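Urnura 3 — task planning and grasp control for single-arm cells

Urnura is the planning layer in the Trondetti software range. It takes object poses from a perception source, a goal written as a short list of relations, and the kinematic model of your arm, and returns a sequence of motions with gripper commands. Release 3 adds re-planning during a task and a new stacking module.
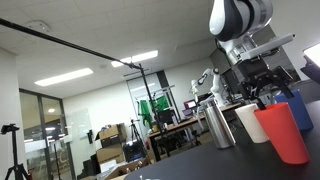
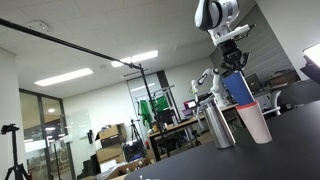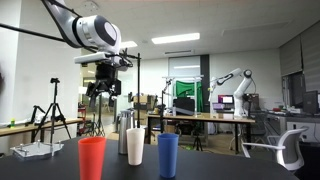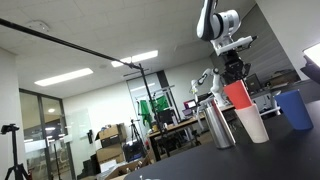
The stacking module handles goals of the form "A in B" and "A on B", where both objects are open containers or simple solids. Each object is stored as a profile: a height, an outer diameter at base and rim, a wall thickness, and a flag for which way up it may be held. Tapered cups are a good case for it, as the same two cups can be combined in more than one way. The planner treats a blue cup held upside down over an upright white one, and a red cup lowered mouth-down into a white one, as the same kind of goal with different parameters. Objects which have no part in the goal, such as the steel tumbler beside the cups, are kept in the model as obstacles and given their own clearance.

## How a plan is built

A goal is split into grasp, transfer and place stages. For each stage the planner proposes candidate gripper poses, discards those that collide or fall outside joint limits, and ranks the rest by clearance and joint travel. Up to 50 candidates are kept per stage. If the place stage fails, Urnura goes back to the grasp stage and tries the next candidate, and it carries the reason for the failure with it so that similar grasps are dropped early.

Paths close to an object are planned as straight lines in tool space. Everything else is planned in joint space. The distance at which one changes to the other is set per object with `approach_height`.

## Perception input

Urnura doesn't read camera images itself. It expects a stream of named poses with a confidence value, and it will accept these from:

- Huseck, our own pose estimator, over a local socket
- any node publishing the Urnura pose message
- a static file, for bench testing and simulation

Poses are held in a shared world model. An object that stops being reported keeps its last pose for a time you choose (`hold_time`, default 2 seconds) and is then marked stale. A stale object can still be avoided but can't be grasped. This matters when the arm itself blocks the view of the table, and for fixed overhead cameras we suggest a longer hold than the default.

Reflective surfaces such as brushed steel can give unsteady poses with depth cameras. Huseck has a setting for these, `specular: true`, which fits to the outline and ignores depth inside it. It is slower, so set it per object.

## Goal files

Goals are plain text. A short one looks like this:

```
objects: cup_white, cup_blue, tumbler
goal:
 - cup_blue in cup_white, inverted
keep_clear:
 - tumbler, 3 cm
on_fail: replan
```

`on_fail` takes `replan`, `hold` or `retreat`. With `hold` the arm stops where it is with the gripper closed and waits for an operator. `retreat` lifts straight up to the safe height and then stops.

## Dagdag plan viewer

Dagdag is installed with every licence. It shows the current plan as a tree, with rejected candidates greyed out and the reason next to each one. Logs can be replayed at any speed and compared side by side. Rosalinda Cabrera, who maintains the viewer, has written a separate guide to reading the rejection codes; it's in the `docs` folder and is worth having open the first time a goal refuses to plan.

## Requirements

| Item | Requirement |
|---|---|
| Arm | Six or seven joints, position or velocity interface |
| Gripper | Parallel or two-finger, width feedback recommended |
| Operating system | 64-bit Linux |
| Memory | 8 GB, or 16 GB with Huseck on the same machine |
| Graphics card | Needed for Huseck only |
| Model format | URDF |

Grippers without width feedback will work, but grasp checking is switched off and the planner assumes that every grasp has held.

## Known limits

- One arm per planner. A second arm in the same room must be entered as a fixed obstacle if it falls within reach.
- Handles aren't modelled. Mugs are treated as cylinders with a larger clearance.
- Soft or easily crushed containers need a force limit set on the gripper controller. Urnura passes the value on but doesn't enforce it.
- World models saved in release 2 must be converted with `urnura-convert` before use.

Urnura is not a safety-rated product. Stops, guards and speed limits must be provided by the robot controller and the cell.

## Ordering

Part number 848 covers the planner, the stacking module and Dagdag for one controller. Huseck is ordered separately. Licences are tied to the controller and can be moved from the account page. Release 2 customers with current support can download release 3 from the same page — existing licence files will work without changes.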